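Questions about ordering, fitting and returning hose couplings and pipe clamps from Cumlow. Last revised May 22, 2020. If your question isn't covered, write to the sales desk and put your account number in the subject line.

## Ordering

**Do you sell to private customers?**

Yes, but only from stock and only with payment up front. Trade accounts get 30-day terms after the first paid order.

**Is there a minimum order?**

No minimum for stock items. For clamps made to a special diameter the minimum is 217 pieces per size, which is what one coil of band gives us after the test pieces are cut. If you need fewer than that, ask whether another customer has the same size on order. We can sometimes run the two together.

**How do I read the part numbers?**

The first two letters are the product family (WC for worm-drive clamp, TB for T-bolt clamp, CG for cam-and-groove coupling). The digits that follow are the nominal size in millimeters. The last letter is the material:

- Z: zinc-plated carbon steel
- S: 304 stainless
- M: 316 stainless
- A: aluminum (couplings only)

So TB080S is a T-bolt clamp, 80 mm, 304 stainless. Older Beline numbers start with a digit. Johanna Eder in sales keeps the cross-reference list and will send it on request.

**Is Beline still a separate company?**

No. Beline has been a Cumlow product line for several years. The clamps are made in the same building as ours, and the name is kept on the heavier T-bolt range.

**Can I order by phone?**

You can, but we will send a written confirmation and will not start on the order until you reply to it. Please check the diameter on the confirmation. Wrong diameter is the most common mistake we see, and made-to-size clamps can't be returned.

## Choosing a size

**Do I measure the hose inside or outside?**

For clamps, outside, and with the hose already pushed onto the fitting. A soft hose can grow by several millimeters when it goes over the barb. For couplings, go by the inside diameter of the hose.

**My measurement falls between two sizes. Which one do I take?**

For worm-drive clamps, take the size where your measurement sits near the middle of the range. For T-bolt clamps, take the size where the bolt will be half to two-thirds closed when tight. If the ends of the band touch before you reach torque, the clamp is too big and will not seal no matter how hard you turn it.

**Can I use one clamp on an oval pipe?**

We don't recommend it. A band clamp pulls evenly only on something round. 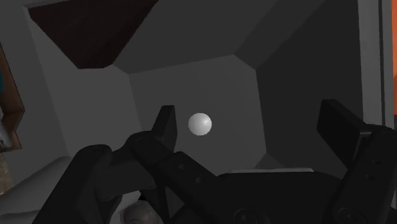 **Which check valve ball do I need for a Strebel foot valve?**

Strebel foot valves up to 50 mm take our small ball, and everything above that takes the large one. Both come in nitrile (black) or PTFE (white). The white ball is the one to order for solvents and for most acids. It should be smooth all over with a matte surface and no visible seam. If yours has a ridge, a flat spot or a scratch you can catch with a fingernail, send it back and we'll replace it. Don't sand it. Nitrile balls are cheaper and seat better at low pressure, so for plain water they are the usual choice.

**Are seat rings sold separately?**

Yes, in packs of 3. Change the ring whenever you change the ball. The part number is the valve number with -R added.

## Fitting

**What torque should I use?**

It is printed on the bag label. If the bag is gone, ask us for the torque sheet, because the figure depends on band width as well as diameter. Use a torque wrench or a preset driver. Impact drivers strip the screw housing, and we don't replace clamps damaged that way.

**Should I grease the screw?**

Zinc-plated: no. Stainless on stainless: a small amount of anti-seize on the thread, wiped off the band. With anti-seize, lower the torque by one step on the sheet.

**Do I have to retighten after the first day?**

On rubber hose, yes. Rubber relaxes under load. Shut down, let the line cool, and bring the clamp back up to the listed torque once. On hard plastic hose it isn't needed.

**Can clamps be used again?**

Worm-drive clamps can be reused if the slots in the band are not torn. T-bolt clamps should get a new nut. Single-ear clamps can't be reused at all.

**What pressure will a coupling hold?**

The rating is stamped on the body. It applies at room temperature with the gasket supplied. Change the gasket material or run the line hot and the rating goes down. Send us the medium, the temperature and the working pressure, and Lăcrămioara Buzatu in technical support will give you a figure in writing. Please don't work from the burst pressure in old catalogs.

## Delivery

**How long does delivery take?**

Stock items ordered before noon leave the same day. Made-to-size clamps take three weeks. Orders over 2,000 pieces are scheduled separately, and the date is on the confirmation.

**Where do you ship from?**

Everything ships from the Sastdale warehouse. Pickup is possible on weekday mornings at the side gate. Bring the order number.

**How are the clamps packed?**

Small sizes in bags, larger sizes in cartons. A full pallet of TB080 is 1,070 pieces. Mixed pallets are fine, but each layer has to be one size.

**Will prices change this year?**

The next price list comes out in June. Orders confirmed before then keep the current price, even if they ship later.

## Returns and certificates

**What can I send back?**

Unused stock items in the original packing, within 30 days. Write first and we'll give you a return number. Parcels without one sit in receiving until someone works out whose they are, and the credit takes longer.

**Do you supply material certificates?**

Yes, for stainless and aluminum parts, free of charge if you ask when ordering. Afterward there is a small fee for looking up the batch. We can't issue certificates for zinc-plated clamps sold loose over the counter.

**I found rust spots on a stainless clamp. Is it defective?**

Usually not. Steel filings from grinding nearby settle on the band and rust there. Try a nylon pad and citric acid cleaner. If the spots come back in the same place, send us the clamp together with the bag label.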